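The cloth on the oven door

In Coltavdale, a small mill is making tea towels from flax grown up the road, and they are very, very good at drying a glass

I own too many tea towels. There are the ones from holidays, the one with the school handprints on it, the Christmas ones that come out in July when everything else is in the wash, and a stack of thin cotton checks that push water about a plate without ever picking it up. For years I thought that was simply what drying-up was like. You rubbed, you gave up, and you left the glasses on the rack to go cloudy.

Then a friend's mother passed me a heavy, slightly crumpled linen cloth after Sunday lunch and I dried twelve people's wine glasses with it. Twelve! It was still going at the end, and the glasses had that bare, bright look they have in restaurants. I turned over the corner and found a small woven label with one word on it: Grosach.

So of course I had to go and see.

Up the valley

Grosach Mill sits at the top end of Coltavdale, where the road gives up being two lanes wide and the river runs close enough to the wall that you can hear it from the car. It is a long, low stone building with a newer shed stuck on the back. The smell when you open the door is wonderful, something between hay and a clean cupboard, and it gets stronger the nearer you go to the yarn store.

Elif Naz Dursun met me in the yard with flecks of fibre all over her jumper. She trained as a weaver in wool, came here to help out for a single summer, and now runs the place. She talks fast and walks faster, and most of our interview took place over her shoulder.

"Wool is forgiving," she told me, ducking under a beam. "It stretches, it bounces back, it lets you off. Linen has no stretch at all. If your tension's wrong it just snaps, and then you're on your knees finding the end."

There are 1,479 threads across the width of the warp on the mill's standard cloth, and each one has to be drawn by hand through its own small eye before weaving can start. I watched a stretch of this being done with a long thin hook, in a good strong light, with the radio on low. It takes patience I do not have. When one thread goes in the wrong place you see it as a faint line running the entire length of the cloth, and the whole lot has to come back to that point and be done again.

The loom itself is loud. I had been warned, and handed ear defenders, and I still jumped. It beats the weft into place with a thump you feel through your shoes, and the cloth creeps out at the front so slowly that at first I thought it had stuck.

Why flax?

Linen comes from the stem of the flax plant, and flax is a lovely thing to grow if you can stand the worry. It is sown in spring, shoots up thin and close together, and flowers a soft blue. The flowers open in the morning and have mostly dropped by the middle of the day, so if you turn up after lunch, as I did, you see a green field and a lot of petals on the ground.

The field belongs to Lenni Laitinen, who farms the flatter land below the mill. He had grown barley all his life and took on flax as a bit of an experiment, in one awkward corner that was too wet for anything else to do well. The corner has become a proper field.

"You pull it, you don't cut it," he said, and showed me, getting a fistful low down and drawing it up root and all. "The fibre goes right down the stem. Cut it and you've thrown the bottom bit away."

After that comes the part he loses sleep over. The pulled stems are laid out on the grass and left for the dew and the weather to loosen the fibre from the woody middle. This is called retting, and it can't be hurried. Too short a time and the fibre won't come away. Too long and it rots. Lenni goes down every morning with a few stems in his hand, bending and snapping them, looking for the moment when the outside peels off in long strings. He let me try. Mine broke into crumbs, and he told me kindly that it wasn't ready.

It was a wet summer and he was nervous. I asked if he ever missed the barley. He thought about it for rather a long time and said he missed knowing when to go on holiday.

What happens next is all beating and combing. The dried stems are crushed, the broken bits of wood are scraped off, and what is left gets pulled through rows of metal pins, coarse ones first and then finer. The long fibres that come out look exactly like hair, and that is where "flaxen" comes from. The short fluffy waste that stays behind in the pins is tow. Grosach spins that as well, for a rougher cloth they call Avoden, and I have to say it's my favourite of the two. It has a bit of scrub in it. It is brilliant on a roasting tin.

The trick is in the washing

A new linen tea towel is a disappointment. I want to be clear about this, as a lot of people buy one, use it twice and put it at the bottom of the drawer. Straight from the shop it is stiff and a little shiny and the water sits on top in beads.

Wash it. Wash it again. Use it in between, hang it up, wash it some more. Elif says a cloth starts to be good after several washes and is at its best when the person who owns it has stopped thinking about it. She keeps an old one on a nail by the sink in the mill kitchen, washed down to the softness of a vest, and she won't hear of it being replaced.

Her rules are few. Wash warm, leave out the fabric softener, which coats the fibre and stops it drinking, and dry the cloth in the open air if you can. She doesn't iron hers. I do iron mine, but that's only because I like the smell.

She is also firm about glass. Hold the bowl in one half of the cloth, she says, put the other half inside with your thumb, and turn the glass slowly. Don't twist the stem against the bowl. I have snapped a good few glasses that way and was pleased to learn there was a reason.

For cups it hardly matters. You stuff the cloth in, give it a turn, wipe the handle and move on to the next.

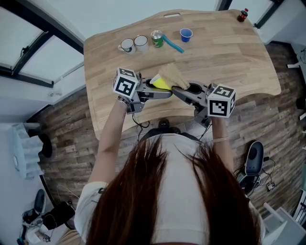 Yellow cup, beige cloth.

Down at Kocabaş

The best place to see the cloths at work is Kocabaş, the café at the bottom of the valley, opposite the bus stop. It does strong tea in small glasses, a very good lentil soup, and a walnut cake I have since tried and failed to make at home. On a busy day the washing-up never stops, and the staff dry by hand as there's no space for a machine behind the counter.

They get through 70 cloths a week. Every one goes into the wash at closing time and on to a ceiling rack over the stove, and by the morning they are dry enough to fold. The oldest have gone thin in the middle and those get cut up for wiping tables. After that they're floor cloths, and after that I was told they go on the compost, which linen is perfectly happy to do.

I asked at the counter whether customers notice. Some do, it seems, and a few have tried to walk off with one. The café now keeps a little pile for sale next to the till, beside the honey.

Counting the metres

Grosach is small and means to stay that way, at least for now. In a good month the mill weaves 800 metres of cloth. That sounded like plenty to me until Elif pointed at the shelf where the orders were pinned up. There are 3 looms in the shed and only two were running on the day I came. The third was waiting for a part, and the part was waiting for somebody to work out how to make it, the firm that built the loom having shut long ago.

She would like a second field. Lenni would like a dry August first. Between them they have a plan to try a different seed next spring on the strip along the river, a shorter plant that stands up better in the wind, and they argued about it cheerfully across the bonnet of his van while I ate the sandwich I'd brought. He thinks the strip floods too often. She thinks he said that about the last one.

I came home with four cloths, two of the fine and two of the Avoden, all as stiff as a board. They've been through the machine five times now. Last night I dried the big salad bowl with one, the glass bowl that always ends up streaky, and held it up to the kitchen light to check. There was one small smear near the rim, and I'm fairly sure that was my thumb.

Grosach Mill opens its shop every morning from 10am and closes when the weaving does. The flax field can be seen from the public footpath behind Kocabaş. Go before noon if you want the flowers.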